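Asunto: Re: [manipulación] Demostrar con pinzas de mano o por control remoto

¡Hola a todos!

Contesto a Timo porque llevo dos semanas metida justo en esto y tengo muchas ganas de contarlo. Timo Wegener escribió el 25 de enero:

> En Janirum seguimos con control remoto para enseñar tareas con tela.
> Con piezas rígidas va bien, pero en cuanto hay que doblar algo blando
> el operador se desespera y salen 3 demostraciones buenas por hora.
> ¿Alguien ha probado a grabar directamente con pinzas en la mano?
> ¿Merece la pena el cambio?

Sí, para tela yo lo haría sin dudarlo. Nosotros lo hacemos con una pinza en cada mano, ante la mesa y con la tela delante:
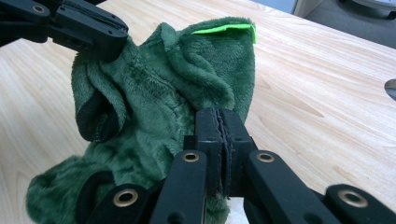
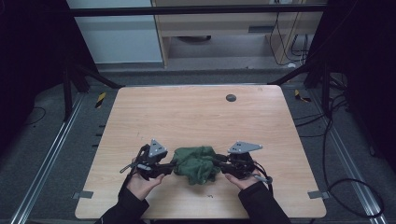 Lo que más me ha gustado es lo rápido que se le coge el truco. En el proyecto Ternari pasamos de 3 a 27 demostraciones buenas por hora con la misma persona (y eso que el primer día iba lentísima). Con el mando a distancia yo siempre apretaba de más o tiraba tarde; con las pinzas notas en los dedos cuándo la tela se tensa y corriges sin pensar.

Pegas, que las hay:

- El pelo largo es traicionero. Parece que has cogido el borde y solo llevas pelusa. Ahora pellizcamos siempre más adentro.
- Es muy fácil hacer con la muñeca giros que el brazo luego no puede repetir. Descartamos bastantes tomas por eso hasta que pusimos un aviso en el programa de grabación.
- Cansa. A partir de la segunda hora los movimientos se vuelven bruscos, mejor turnarse.

El control remoto lo guardamos para las correcciones: cuando la política ya funciona a medias, alguien toma el mando justo donde falla. ¡Las dos cosas juntas van de maravilla!

Timo, ¿con cuántas demostraciones entrenáis vosotros? Con 200 nos salió un primer doblado decente, pero sospecho que con menos variación en la posición inicial bastarían menos. Si te sirve, te paso nuestra hoja de criterios para descartar tomas.

Un abrazo,
Maite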